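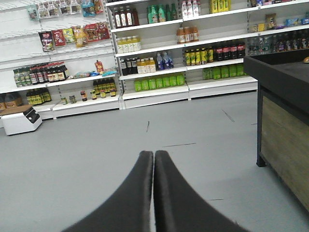 Issue 8, page 4

SHOP FLOOR AND STOCKROOM CHECK
Clitholm branch, store no. 3244
October 14, 2022
Checked by: Ottilie Oberholzer
Last full check: August

Marks: OK / FIX / WATCH. Comments go under the line they belong to please, not on the back.

1. Floors and walkways

Main aisle clear, full width: OK
Floor surface: OK
Scuffs only, no lifting, no trip edges. Grey floor shows every mark, cleaners know. Not a safety point.
Entrance mat: FIX
Corner curls up again. Taped in August, tape gone. Want a new mat not more tape.
Wet floor signs, two needed: FIX
One found. Other one possibly at Undodau, they borrowed it for the leak.

2. Shelving and hooks

White units, feet level: OK
Hooks pushed fully home: WATCH
Tugged a few by hand. Two loose on the bay by the tills, pushed back in. If they come out again swap them, dont bend them.
Hook ends at eye height: OK
Overloading: WATCH
Crisps and nuts fine, no weight in them. Batteries are the problem, whoever fills that bay puts too many on one hook.
Wall fixings, tall units: OK
Top shelf stock: FIX
Boxed kettles up there. Heavy stuff goes low, this was on the last sheet as well.

3. Fire

Extinguishers in place, pins in: OK
Extinguisher service tag: FIX
Back corridor one is out of date. Hollenstein rang, say they can come next week. Get it in writing.
Rear exit opens first push: WATCH
Second push. Stiff at the bottom, damp I think. Needs planing or a new seal.
Rear exit clear outside: FIX
Two roll cages parked across it at 8 in the morning. Moved them myself. Driver says he was told to leave them there, who told him?
Alarm test logged weekly: OK
One entry not signed.
Emergency lights: WATCH
All came on. The one over the stairs is dim, bulb ordered from Dokby, order 77.

4. Stockroom

Ladder, feet and treads: OK
Ladder tag: OK
Racking, damage to uprights: WATCH
Old dent on the end upright, no worse than August. Chalk line still matches.
Pallets stood on end: FIX
Yes. Again. Flat or out.
Box knives put away: OK
Light switch by the door: FIX
Cover cracked, can get a fingernail in. Taped off, do not use, use the one at the far end until the electrician has been. This one first.

5. Staff area

First aid box: FIX
No large plasters, eye wash past its date. Rest is fine.
Accident book: OK
One entry since last time, cut thumb, written up properly.
Kettle and microwave leads: OK
Fridge: WATCH
Not strictly mine but the seal is filthy.

6. Yard

Gate latch: OK
Bins away from wall: FIX
Cardboard piled against the wall, higher than the window. Ask for an extra collection.
Drain cover: OK
Outside light: WATCH
Works, but the timer is wrong, goes off before the late shift leaves.

To do, in order

Light switch cover
Rear exit, cages and door
Extinguisher service
Kettles off top shelf
Mat
First aid bits
Cardboard

Anything marked FIX gets a name and a date next to it by the end of the week, pencil is fine. WATCH items I will look at agian when I come back for the extinguisher. Did not get to the upstairs office, door was locked and the key was not on its hook.

O. Oberholzer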